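Unit 4: Writing and Checking a Short-Stay Accommodation Listing

Handout for the course in Small Lodging Operations
Dörte Kleinschmidt
Revised September 2024

Read before the practical session. Bring a printed copy of your draft listing for the Kusau cottage or for a property of your own.

4.1 Scope

A listing is the written offer of a room, apartment or house to a guest who has not seen it. It has two jobs. It must let the right guest decide to book, and it must set down what the guest is entitled to find on arrival. Most complaints handled in the first week of a stay go back to the second job. The unit covers the body text, the facts table, the bed plan and the fee statement. Pricing by season is covered in Unit 5, and reviews in Unit 7.

4.2 Terms used

Unit: the space let under one booking. A house with two separate apartments is two units.

Sleeping place: a place for one adult on a bed or sofa bed with a proper mattress. A double bed is two sleeping places. A crib is listed separately and never counted.

Private: used only by the guests of one booking. A bathroom across a public hallway may be private, but the listing has to state where it is.

Shared: used by guests of more than one booking, or by guests and the owner.

Turnover: the time between one party leaving and the next arriving, including cleaning, linen change and inspection.

4.3 Order of the body text

Guests read the first two sentences and then jump to beds, bathroom and parking. Write for that habit. The first sentence gives the type of unit, the number of sleeping places and the location by town or district. The second gives the one feature that separates the unit from others at the same price. History of the building, if any, goes near the end.

Compare two openings for the same property, the Grurent guesthouse.

Version A: "Escape to a hidden gem where old-world charm meets modern comfort."

Version B: "Ground-floor apartment for four in the old town of Grurent, with a walled yard and its own street door."

Version A could stand over any listing in the region. Version B can be checked line by line by the guest, which also means it can be checked by you before it is published.

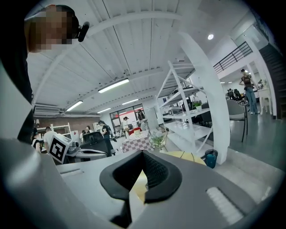 Adjectives are allowed where they carry a measure or a limit. "Steep" before "stairs" is useful. "Charming" before "stairs" usually hides the same fact, and guests have learned to read it that way. Words such as cozy, compact and efficient should be replaced by floor area. The Grurent apartment has 142 square feet in the second bedroom, and the listing says so.

4.4 Distances

State distances by the route a guest will take, on foot or by car, and name the mode. Straight-line distances are not acceptable in coursework. "Near the beach" has no agreed meaning. "200 yards on foot to the beach path, last part on steps" has one, and it also warns a guest with a stroller or a wheelchair.

Do not give travel times by car for town centers unless you give the time of day. The ferry landing at Hurolport is a short drive in the morning and a long one when the afternoon boat unloads.

4.5 The bed plan

List beds by room. A total is not enough – parties of two couples and parties with children need different rooms at the same total. Use this layout:

Bedroom 1: one queen bed
Bedroom 2: two twin beds, can be joined on request
Living room: one sofa bed, double, no door to hallway
Crib: one, linen not supplied

The note on the door is required whenever a sleeping place is in a room that other guests must pass through at night.
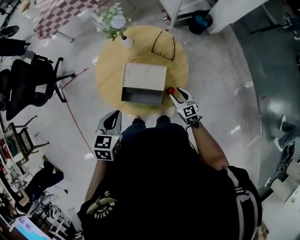 If beds can be joined or moved, state who does the work and how much notice is needed. A listing that promises a change on request creates a task for the turnover, and the turnover sheet has to carry a line for it. In the Stüber case (reader, case 3) the listing offered joined beds, the cleaner's sheet did not mention them, and the owner paid back one night on each of several bookings.

4.6 Fee statement

All charges the guest cannot avoid belong in the displayed total. Charges the guest can avoid, such as a pet fee or late checkout, are listed below it with the condition that triggers them. Deposits are not fees and go on their own line, with the date of return.

Worked case. A party books the Hurolport house for a stay priced at 2355 in local currency, linen and final cleaning included. The deposit is 200. The statement reads:

Total for stay: 2355
Included: bed linen, towels, final cleaning
Deposit, held separately: 200
Optional: pet fee, late checkout

A frequent error is to add the deposit to the total. It raises the displayed price and confuses the refund if the guest cancels.

4.7 Checking procedure

The check is done in the unit with the printed listing in hand. Do not check from memory or from the booking system.

1. Start at the street and follow your own arrival directions to the door. Correct any turn, sign or gate that no longer matches.

2. Go through the bed plan room by room. Open each sofa bed fully and confirm that the room's door can still be used.

3. Test every item in the equipment list. An item that does not work is removed from the listing the same day, even if a repair is booked.
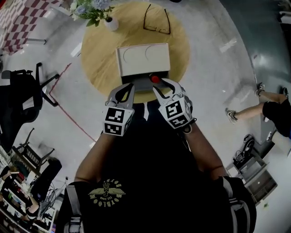 4. Read the house rules aloud. Mark each rule that needs more than one sentence and shorten it.

5. Compare the fee statement with the last invoice sent to a guest. The amounts and the wording must match.

6. Sign and date the printed copy and file it with the turnover sheets.

Repeat the check at the start of each season and after any change of furniture.

4.8 Assignment

Rewrite the Kusau listing (reader, case 4) using the order in 4.3 and the bed plan layout in 4.5. Attach a fee statement. Underline every statement that a guest could dispute on arrival and note in the margin how you would prove it. Drafts are due at the first session in October. Drafts without a bed plan will be returned unread.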